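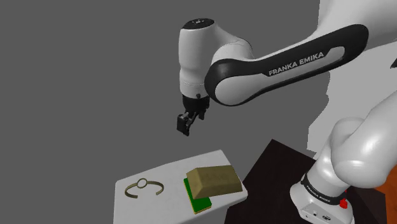
What does Flokell measure when it tests a grasp planner?
The share of objects a planner can pick up in simulation on the first try, with no retries and no tuning per object.

Home | About | Method | People | Contact

About us
Flokell is a small research company in Nernier. We study how well grasp planners handle shapes they were not trained on. Colette Guillot and Romain Deschamps started the company and still run both test lines.

Our benchmark, Sabatier, holds 898 object meshes, 328 of them kept out of training. Objects are placed at random poses and may overlap. Each planner gets two camera views and a fixed time limit. We report held-out scores separately. Inès Tessier maintains the mesh set; the next revision is due in August.

We use cookies to count visits. Accept | Decline

Comments (2)

Leonardo De Luca: Are contact friction values published with the meshes?

Jérémie Vidal: Yes, in the Sabatier parameter file, one value per mesh.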